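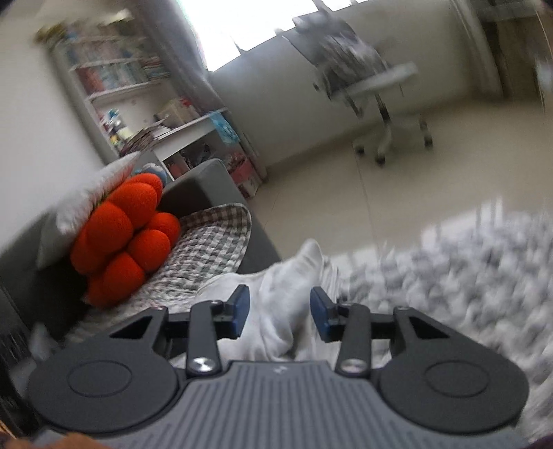
Jul 31, 2022. Quick notes for recording the fold-and-stack task with the hand grippers. Written fast, fix later.

## Before you start

- Charge both grippers. Wipe the lenses.
- Open and close the fingers fully, 3 times, so Stoser picks up the end stops.
- Name the session in Andance. No spaces in the name!! It will eat your files.

## Recording

1. Start with the fingers open, pointed at the work. Hold still for 2 seconds.
2. Go in slow. Pinch an edge or a corner, never the middle of the cloth.
3. Lift, fold, let go. Open wide before you back off or you'll drag the top layer with you.
4. Carry the folded piece to the stack. Lower it, dont drop it.
5. Back to open, hold still, stop.

Keep your wrists loose. Fast turns smear the video and tracking goes. If that happens, scrap the take and redo it, no patching.

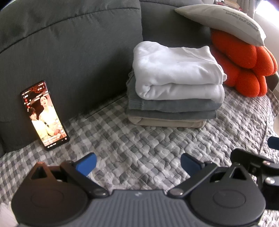 *Folded stack against the sofa back, fingers open.*

Thick stuff is harder. Wider opening, slower close. Ribbed trim is easy to grab, use it.

## After

Copy everything to the Tiongson folder, then run the Zorkdale check. Anything over 48 seconds gets flagged, usualy a pause in the middle. Trim or toss. Bad takes go in `redo`, not the trash.

Next batch is towels, same steps.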